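The Long Way to a Soft Dumpling

My grandmother believed a kitchen should be a little foggy, and for most of my adult life I kept mine as dry as a library. Then I spent a few weeks visiting people who cook with steam, in three towns and a lot of warm rooms, and I came home wanting to throw out half my frying pans (I kept them, but they've moved to the back of the cupboard). 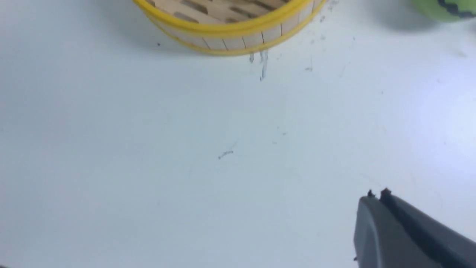
Steaming is about the oldest trick there is for cooking something gently, and it asks very little of the cook. You need water, a pot and something with holes in it. Bhavana Shetty, who teaches evening classes in Stedima, learned on her mother's dented metal idli stand and came to bamboo much later. The kind she shows beginners is the round basket with a slatted bottom, where the gaps between the strips let the steam come up, and she likes to have people run a thumb along them before they so much as fill a kettle. Her mother, Annapurna, still prefers metal and will tell you so.

I sat in on a class in September, when the windows were already fogging by six. Bhavana had us make plain rice cakes first, then buns, then a fish wrapped in leaves that I'm still thinking about. My first buns came out wrinkled like old gloves. I had lifted the lid to peek - twice, I'm afraid - and she laughed so hard she had to sit down.

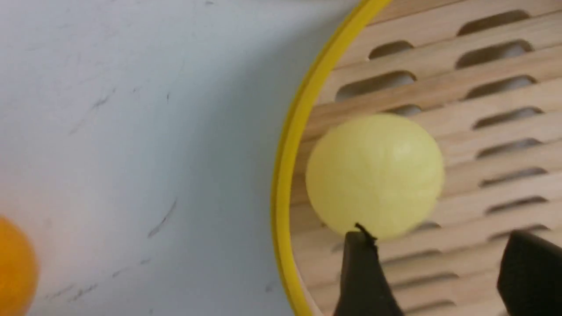
She told us to set a timer and leave the room if we couldn't trust ourselves. I went out on the back step with Gion Danzer, a retired baker who had spent 31 years with dry ovens and was finding all this moisture very hard to get used to. He missed the crust. But he ate four buns that night, and he has since bought a steamer of his own, so I think he's coming around!

If you're starting out, line the basket with cabbage leaves or a circle of parchment and leave some space between the buns, as they swell more than you'd think. Keep the water below the food and at a lively simmer, and have a kettle ready for topping up. Afterward, wash bamboo in plain hot water and let it dry all the way through before you put it away, or you'll be introduced to a smell I won't describe.

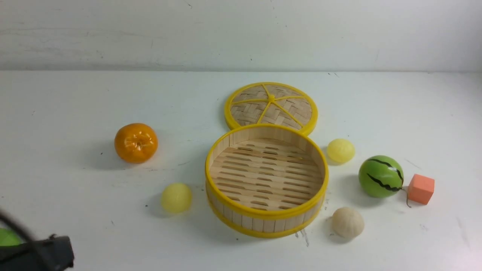

An open bamboo steamer, with its slatted floor showing.

Annapurna's last piece of advice came as I was putting on my coat. Cook for one more person than you've invited, she said, and she handed me a bag of rice cakes still warm from the pot.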